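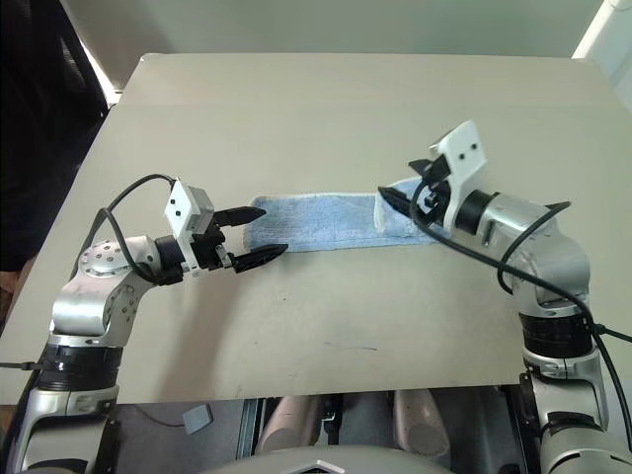
Folding long towels into strips for the bathroom shelf
Posted by ileana_onu
I try to find a good way to fold our hair towels, because the shelf in the new bathroom is only narrow. Rolling did not work for me, the rolls fall out when somebody closes the door. Now I fold each towel lengthwise until it is a long flat strip, like the light blue one on the table, and after this I fold the strip in three. The problem is the end. On the blue one the right end bunches up a little and the pale edge comes out, and then the whole pile looks crooked. Does anybody know how to keep the ends flat?

baltazar_m
Do you fold on a hard table? On a bed it never becomes straight. Also please check the length, my Drestix towels were 72 cm when I bought them and one side became shorter in the wash.

ileana_onu
Yes, hard table. I did not measure them, I will do it in the evening.

skasau50
I disagree with the strip in general. Terry needs air. If you press it flat and put others on top, it becomes stiff. Roll them and put a small basket on the shelf – problem solved.

baltazar_m
I had mine flat since August and they are as soft as before. I think the stiffness comes from too much detergent.

ileana_onu
A basket does not fit, I tried the one from Oprea.

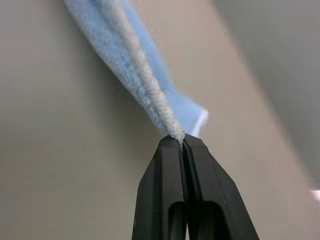
Light blue with the white edge, close up

skasau50
Okay, with a white edge I would turn it to the inside before the last fold. Then it cannot show, even if it is not straight.

baltazar_m
But then you get a thick place in the middle. I would rather pull both ends before folding.

ileana_onu
Thank you both. I will try first the pulling, then the edge inside.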